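Home | Guides | Kitchen Chores | Community | Log in

Section 8: Clearing a plate

Okay, plate clearing! This is the chore people ask me about most, usually with a hopeful look toward their sink. Can the machine do it yet? On a light table with a few things on it, pretty often. In my last round with the Tistton software it got through 133 tries and finished nearly 80 of them without me stepping in. My kid does better, but my kid complains more.

1. Set out one plate with one soft item on it. Put a mug and a second item close by, but don't let them touch the plate.

2. Open both grippers all the way and bring them down to the near side of the table.
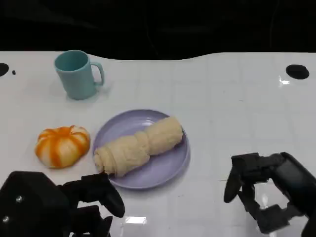

Photo: Brock Gosselin / Greltico

3. Check your gaps. I like a bun shape right beside the plate, mostly to be mean (it's a tight squeeze for a fingertip). If you're just starting out, slide it farther away.

4. In the Stilla panel, pick "Lift food first" and set the grip to 2. A long roll with a pinched middle is easiest to grab right at the narrow part.

5. Press Run and keep a hand near the stop button.

Note: shiny tabletops throw bright reflections, and the software sometimes takes one for an object. I turn off the lamp nearest the table and try again.

Caution: don't run this step with a full mug. Start with an empty one and get through the whole section before you even think about coffee.

6. Once the roll is clear, choose "Plate" and let the arms reset before they go in for the rim. Thin rims are still hit or miss for me. The Farahani finger pads help a bit, and they're covered in the next section.

Last updated: December
14 comments | 37 shares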